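The Table by the Kitchen: Cloths, Runners and Bowls

I keep this page for the tables I set at home and for friends. Most of them are small tables, for a few people, and nothing on them is expensive.

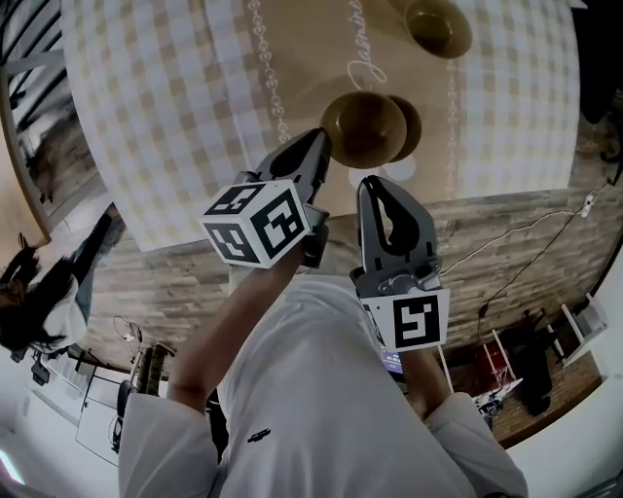

For a long time I used only one color on the table, plain white, and I was always afraid of stains. A checkered cloth changed this for me. It forgives a lot, and it is friendly already before you put anything on top.

Beige and white gingham
The checks are quiet enough to live under other things. I tried a red gingham before, and it was always the loudest guest at dinner. With beige I can use almost any dishes I own.

The runner with the name
A wide tan runner, with "Jasmine" in white script and a chain of small white hearts along each side. I like that the letters are flowing and not too perfect. A name on the table makes a person feel expected — I think this is true for adults also.

Brown bowls
Three of them, all placed on the runner. They are not all of the same size, and I prefer it so. The brown is darker than the tan under it, so the bowls stay the main thing on the table even when there is no food yet.

A few notes for people who asked me how I do it.

Iron the cloth when it is still a little damp. I learned this from Tanner Wong, who ironed for a small hotel in Gomport and could finish 17 tablecloths before lunch. I finish one, and then I need tea.

For a runner with writing, choose the side from which the name will be read before you put the dishes. I forgot this two times and had to take everything off again.

If you order lettering, write the name by hand on paper and also type it. The sewing shop in Godinho once made me "Jasmin" without the last letter, and it was my own handwriting that was guilty. They were kind and made a new one for half the price.

Bowls I buy one by one at the December market. I carry a piece of the tan fabric in my bag and hold it next to the bowl — the sellers know me by now. A brown that looks warm under the market lamps can be almost gray in my kitchen in the morning, so I walk with it to the door and look again.

Next I want to make napkins from the rest of the gingham. I have 43 inches left, and I am still deciding between four bigger ones and six small.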